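Preguntas frecuentes: fregar a mano sin amargarse

Llevo ya un tiempo contestando lo mismo por correo, así que he juntado aquí las preguntas que más me hacéis sobre el fregadero, los estropajos y la encimera. Si falta la vuestra, escribidme y la añado.

¿Por qué friegas a mano, con lo cómodo que es el lavavajillas?

Porque en mi cocina no cabe, así de simple. Tengo dos armarios bajos y prefiero guardar las ollas. Además me relaja (sí, lo sé, soy rara) y a las diez de la noche pongo la radio y se me pasa volando.

¿Cepillo o estropajo?

¡Los dos! El cepillo con mango lo uso para platos y tapas, que así no meto tanto la mano en el agua caliente. La esponja la dejo para vasos y tazas, y tengo otra aparte para la encimera. Que sean de colores distintos, por favor, que luego os liais y acabáis limpiando la copa buena con la del aceite.

¿En qué orden lo hago?

Primero vasos, luego platos, luego cubiertos y al final lo grasiento. Las tapas grandes las levanto por encima de la pila y les doy con el cepillo así, en alto, para que todo lo que chorree caiga dentro y no por el borde.
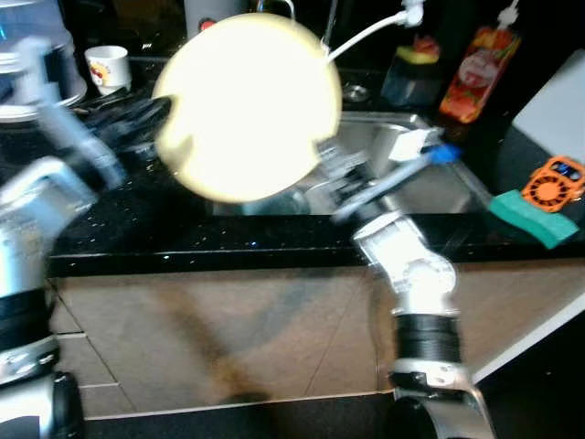 Y cuando acabo, un aclarado rápido a la pila y a la rejilla del desagüe, que ahí se queda siempre algún grano de arroz. Si el grifo tiene manguera, perfecto: en un momento llegas a todas las esquinas.

¿Cómo limpias una encimera negra sin que queden cercos?

Bayeta bien escurrida, una gotita de jabón y secar enseguida con un trapo de algodón. Lo de secar es lo importante – si la dejas al aire, la cal se ve muchísimo. Las moteadas disimulan más, pero también engañan: pasad la mano y veréis las migas que no habíais visto.

¿Dónde pongo las esponjas para que no huelan?

En un soporte donde les dé el aire y bien escurridas. Yo compré uno de Irkita y sigo contenta, aunque el de Stadetti que tiene mi amiga Yuxi Fu se desmonta mejor para lavarlo. Cambio la esponja cada 2 semanas, y antes si ya huele a algo raro.

¿Escurridor siempre a la vista o guardado?

A la vista, porque si lo guardo me da pereza sacarlo. Eso sí, lo vacío por la mañana mientras se hace el café, que si no se convierte en un armario más. La tabla de cortar la dejo de pie contra la pared para que se seque por los dos lados.

¿Qué jabón de manos tienes en el fregadero?

Cualquiera con dosificador y que huela a fruta, no me caso con ninguna marca. Y no, con ese no se friegan los platos – me lo habéis preguntado varias veces – porque la grasa no se va y el olor se queda en los vasos.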